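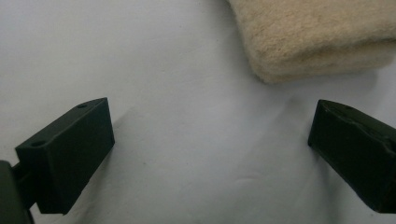 Do cheap fixed attenuators attenuate by what it says on the label?
Second-year project report, Electronics, Detbridge College
Submitted 24th October

1. Why we looked at this

A fixed attenuator is a dull part. A signal goes in at one end and a weaker one comes out at the other, and the amount of weakening is printed on the barrel. Our course notes treat that printed number as a fact. We were less sure, mainly after the receiver project in the first year, when two groups using attenuators with the same label got levels that did not agree and both were told they had made a mistake in their sums.

So we took five attenuators, all marked 30 dB, and measured them. Three came from Clargate, who sell mainly to colleges, and two came from Skamora, whose parts cost much less and whose data sheet is a single page with no graph on it. The Clargate sheet does have a graph, but the line on it is so smooth that we doubt it was ever measured on a real part.

2. Method

We used the signal generator and the spectrum analyser in the radio lab. Each part was measured at 700 MHz, which both sellers say is well inside the working range. We first joined the two cables with a plain connector and wrote down the level, then put the attenuator in place of the connector and wrote it down again. The difference is our result.
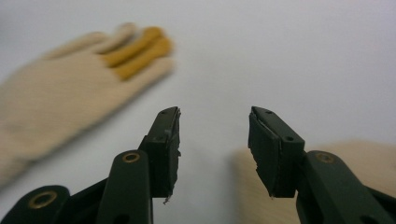 Every part was taken out and refitted before each new reading. This made the work slow but it matters, as a good share of the error in this kind of test comes from the connector. We did not have a torque spanner for the first session and did the nuts up by hand. Those readings were thrown away. We would treat any result from a report that does not say how the connectors were tightened with some caution, and that includes the reports from earlier years that we were given to copy the layout from.

We also tried the network analyser. Its calibration kit is missing the matched load, and the substitute in the box has no markings at all, so we did not think numbers from it would be worth printing.

3. Results

The three Clargate parts agreed with each other closely and all of them read slightly high. One Skamora part was just as good as these. The other was out by up to 4 dB, depending on how the cable was held, and no amount of cleaning made it settle.
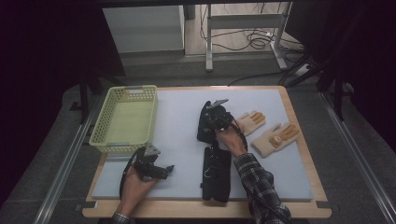
It would be easy to write at this point that Skamora parts are poor. We do not think we can say so. Two parts is a tiny sample, both were bought in the same order, and the bad one may have been dropped at some time before it reached us. Equally, the agreement between the Clargate parts could mean that they are good, or that our set-up reads high by the same amount every time. The plain connector we used for the first reading has a loss of its own, and by leaving it out of the second reading we pushed the answer in one direction. We think it is a small effect at this frequency but we have not proved it.

4. What the Lim method would have changed

The lab handbook recommends the Lim method, where a known attenuator is left in line all the time to steady the match at both ends. We did one run this way. The spread between readings got smaller, and the averages hardly moved. The handbook claims it removes mismatch error, which seems far too strong. It needs an attenuator you already trust, and finding one was the point of our project.
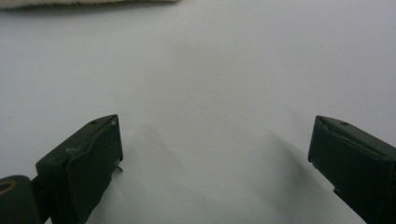

Figure 1. Dark green gripper fingers, held apart, with a pale surface behind.

5. What we would do next

Borrow a full calibration kit before December and repeat all five parts across the whole range. Buy more of the Skamora type from a different order. Ask both sellers what tolerance they test to, and on how many parts, as neither data sheet says. Until then, we suggest that groups measure their own attenuator before using it and write down that value in place of the printed one.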